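Paper towel notes, thread. I switched the kitchen and the utility room over to one brand in March and kept a log. Posting the parts that might be useful to someone else who buys these in bulk.

1/ Sheet count on the label is not comparable between brands. The Wanelora roll says 130 sheets, the Petrenko says fewer, but the Petrenko sheet is longer. Multiply sheet length by count before you compare prices. Total length is the number you pay for.

2/ Weight is the better check. My Wanelora roll came in at 541 g on the kitchen scale, core included. A second one from the same pack was 527 g. I don't know what tolerance the factory works to. Both fit the holder.

3/ Core diameter matters if you have an under-cabinet holder with fixed end caps. The Evport holder grips the core by friction. A core that is slightly wide will free-spin and dump a yard of towel on the counter. Fix: one wrap of masking tape on each end cap.

4/ Orientation. I hang mine with the loose end at the back, against the wall. One-handed tearing is easier with the loose end in front. I cook with the window open and the draft unrolls it, so back it is.

5/ Embossing. The raised pattern adds thickness without adding paper, so a heavily embossed roll looks fatter on the shelf at the same weight. It does help on a flat spill, where liquid sits in the low spots. On glass I prefer a flatter sheet.

6/ Cloth vs. paper, current split in this house: cloth for water, counters and the floor near the sink. Paper for grease, raw meat juice, and anything the cat produced. Tissues are for noses. They shred on tile and leave lint in the grout.

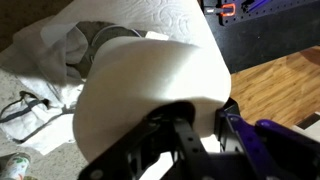 7/ Storage. Upright on a dry shelf, wrapper on until needed. Rolls stored on their side under weight go oval, and an oval roll thumps in the holder with every pull. You can press it mostly round again by hand. The core crease stays.

8/ Floor cloths get washed hot, with no fabric softener. Softener coats cotton and it stops absorbing. If yours has started pushing water around the tile, wash it twice with plain detergent before you throw it out.

9/ Usage over the log period: 7 rolls. Most of that was bacon. Next I'm trying the Plikow half-sheet roll in the same holder, same tape on the end caps. Will add weights to this thread when the pack arrives.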